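**Clernilach Room Pack, from Vedgate**

If you have ever tried to teach a humanoid to find its way about a home, you will know that the robot is only half the job. The other half is the home, and homes are slow and costly to build. Clernilach is our answer — a library of simulated living spaces, furnished and ready to load, with a full humanoid model already standing in each one.

The standard licence gives you 30 base rooms, and every one of them can be dressed with any of our 100 surface sets. We are rather fond of the surface sets. Some are sober oak and plain plaster, and others are as loud as we could make them, so that your vision model learns what a floor is however odd the colours get (our own testers have grown quite attached to the green ones).

### What you get

- Furnished rooms with kitchens, dining areas and seating
- Glossy, satin and matt floors, with reflections that shift as the robot moves
- A room view, plus a robot's view that can be tipped right down towards the floor
- Lighting you can change from the Org control panel, with more than 20 ready-made settings

### A look at the kitchen-diner

We have dressed this one in the Zistov surface set, with a magenta sofa and speckled walls. Floor first, then the wider room:

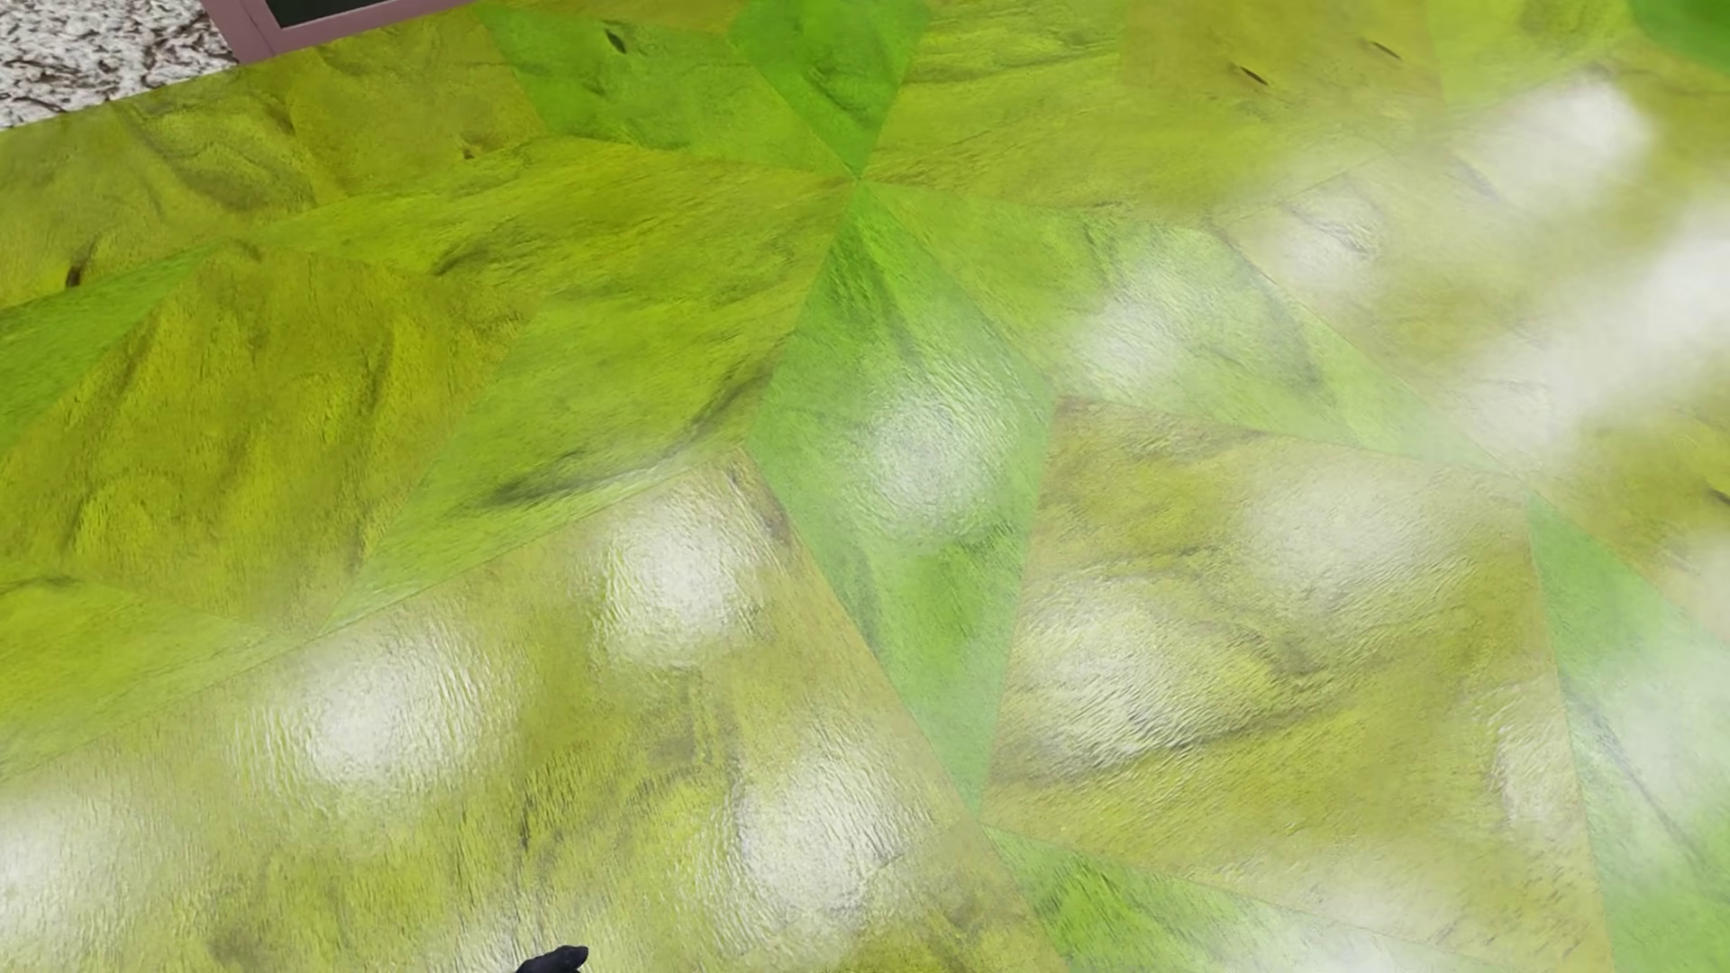
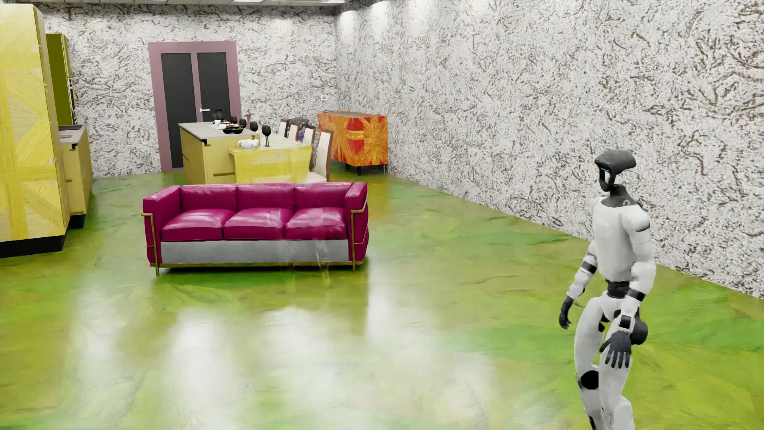

### Licences and support

A single licence covers one team on up to four machines, and you are welcome to move it between them as often as you like. Updates are included for as long as you keep the licence going, and new rooms arrive in your library by themselves. Do write to us before you order if you are unsure about your graphics card — we would much sooner spend an afternoon helping you choose than have you wait on slow renders.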